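Skullutport textile open day, quick writeup before I forget it all

Home late, feet killing me, typing this up with the bag still not unpacked. So forgive the notes style.

Went to the Storkis open house at Skullutport on Monday. It's the linens place down past the harbor lot, cloths, napkins, table covers, that kind of thing. They open the building up once a year and let people wander. Free, but you have to sign in and wear the sticker. Mine fell off in the first hallway. Got told off for it, nicely.

Parking: don't use the front lot, full by 9. Go around back, gravel, much easier. Then it's a walk up the ramp and in through a door that looks like it's for deliveries. It is for deliveries. Also the visitor entrance.

First stop, the cutting room. Loud! Earplugs in a bowl by the door, take them. Big rolls of cotton up on racks, long tables, and a woman explaining grain lines to a group of kids who were way more interested than I expected. Cut on the grain, cloth hangs straight. Cut off the grain, it twists in the wash and never folds square again. I have a drawer full of that second kind at home. Now I know why.

They gave us offcuts to pull on. Pull lengthwise, hardly moves. Pull across, a bit of give. Pull corner to corner and it goes all stretchy. Could of stayed there an hour.

Then hemming, my favorite. Bench after bench of machines, only a few running for the demo. The rule in there is a double fold, press, stitch, then check both sides. Corners get done separately and it's the corners that take the skill. The man at the end bench turned one out in no time and passed it down the line so we could feel how flat it was. Then he did one badly on purpose, big lump in it. You'd never notice in a store. You'd notice after a few washes, he said, once the lump starts to fray.

I asked how many they do. Bench target on the wall said 539 a shift. No idea how anyones wrists survive that.

Next door is the folding and finishing side, much quieter, carpet on the floor, nice after all that noise. Talk in there was about what a cloth does when you put it down. Sounds silly, it was great. Heavier linen lands and stays put. Light stuff slides, bunches up, traps air under it. They had us find the hem by feel with eyes shut and then work along to the corner. The corner is where you start, always. Get hold of the corner and the rest of it follows.
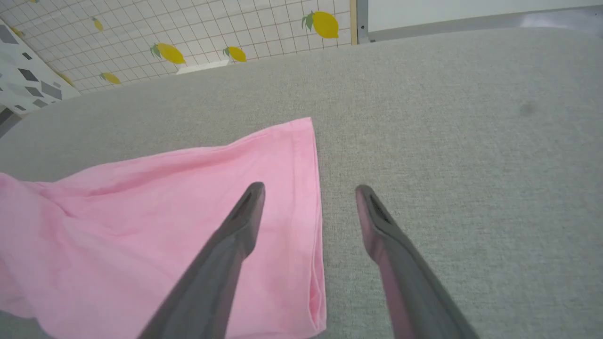
Pale pink cloth on the gray cover, corner and stitched hem side.

Loved that pink. Very soft color, went a bit white along the tops of the wrinkles where the light caught it. I asked if it was in the shop and got a "maybe by April", so that's a no.

Their way of flattening, for anyone who wants it. Lay it down any old how. Find one corner. Follow the hem to the next corner. Lift both, little shake, lay it back down away from you. Smooth from the middle out, flat of the hand, never the fingertips. Fingertips just push the wrinkle somewhere else. Then fold hem to hem. I've been folding from the wrong end my entire life apparently.

Tried it at the practice table. First go, terrible. Second go, okay. The lady next to me had hers perfect straight off and was a bit smug about it, fair enough.

Lunch. Canteen was open, soup or a sandwich, 5 dollars, good soup. Line was long by noon so go early. Coffee was not good. Bring your own.

Afternoon there was a visiting stand from Drakos, they make thread. Wall of spools in every color you can think of. Got a long talk about why a hem stitched in the wrong thread puckers after a hot wash (the thread shrinks, the cloth doesn't, or the other way around, I lost the plot a bit there). Took the leaflet. Have already lost the leaflet.

Hondudus was supposed to be there too with dyes, but their table had a "back at 2" card on it and I left at half past with it still sitting there. Shame, that was one I'd marked on the map. Someone in the line said they'd done a good demo in the morning, dip dye on napkins, so if you go next year do that first.

The old building tour I nearly skipped. Glad I didn't. You go up the back stairs to the original sewing loft, all windows down one side, boards worn into dips where the benches stood. They keep the old order books up there in a glass case. One page open to a hotel order, 1510 napkins, plain white, all in lovely handwriting. Somebody had drawn a tiny fish in the margin. I stood there looking at the fish for ages.

Stairs are steep, by the way, and there is no elevator to that part. They do say so on the sheet but it's in small print.

Shop at the end, obviously. Seconds bin is the thing. Napkins with one crooked corner, table runners a bit short, dish towels where the stripe doesn't line up. I got 2 runners and a bundle of dish towels and checked every hem before I paid, like I knew what I was doing. Cash line moves faster than the card line. The bags they give you are paper and it was raining, so bring a tote.

Things I'd do differently: get there for opening. Dyes first, then hemming, then soup. Wear better shoes. Bring a notebook, half of this is written on the back of the sign in sheet and I can't read my own writing for the bit about pressing temperatures. Something about linen wanting to be a little damp. Look it up.

Kids: fine for kids, the offcuts table kept them busy, just not the loft. Strollers okay downstairs. No dogs.

Sign up for next year's is on the Storkis page, they said, not up yet when I looked tonight. I'll post in the comments when it is. Right, going to refold the towel drawer.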